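Is the Vurkar bread maker worth it? (running costs thread)

pennine_pete
February, 19:42
The other half wants a Vurkar bread maker. The leaflet claims you'll save up to 288 pounds a year against shop bread. I have my doubts. We get through maybe three loaves a week and the supermarket one is cheap enough. Has anyone sat down and done the sums?

loafabout
19:58
That figure will be against posh sourdough from a bakery. Compare it with a sliced white and you'd be lucky to break even before the paddle wears out.

marrow_fat
20:05
Disagree. We've had ours three years and I wouldn't go back. Flour in bulk, yeast in a tub, timer on overnight. Costs next to nothing in electric.

loafabout
20:11
"Next to nothing" isn't a number though, is it? Have you metered it?

marrow_fat
20:16
No, and I don't meter the kettle either.

Sihan Fan
20:31
I did meter mine, but it's an Imton, the older one with the square tin. I kept a notebook and stopped at 100 loaves. Electric was the small part. What hurt was the seeds, the decent flour and the butter, none of which I bought when we had shop bread. We also ate more of it. Take the machine off as well and I was worse off by the end of the notebook.

pennine_pete
20:40
Thanks Sihan, that's the sort of thing I was after. Did you leave the butter in the sums? Seems a bit harsh on the machine.

Sihan Fan
20:47
I left it in. If warm bread makes you eat twice the butter then it's a cost of the bread maker.

dibbles
21:03
Nobody's mentioned that homemade goes stale in two days. Ours is only fit for toast by then, and it drops crumbs everywhere.

marrow_fat
21:09
Slice it and freeze it the day you bake. Toasts fine from frozen.

dibbles
21:22
Fine is generous. I find it goes hard at the crust and stays pale in the middle. Side-on is where you can tell if it's coloured properly, and this is what I'd call done:
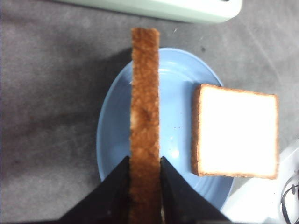
Golden brown along the edge, how I like it

marrow_fat
21:30
Looks like any other toast to me. Turn your dial up.

loafabout
21:34
Back to the money. There's a Pevuvel review going round that gives the Vurkar 10 out of 10 and says it has 1,274 happy owners. Happy when? The week it arrived? I'd like to hear from them once it's been in the cupboard a year.

pennine_pete
21:41
Saw that one. It also has a discount code at the bottom, so make of it what you will.

marrow_fat
21:50
You lot would ask for receipts at a wedding. Some of us just like the bread.

pennine_pete
21:58
Fair enough, but "I like the bread" isn't what the leaflet says. I might look for a second-hand Dong and see if we're still using it by summer. If anyone has one with the paddle still in it, message me.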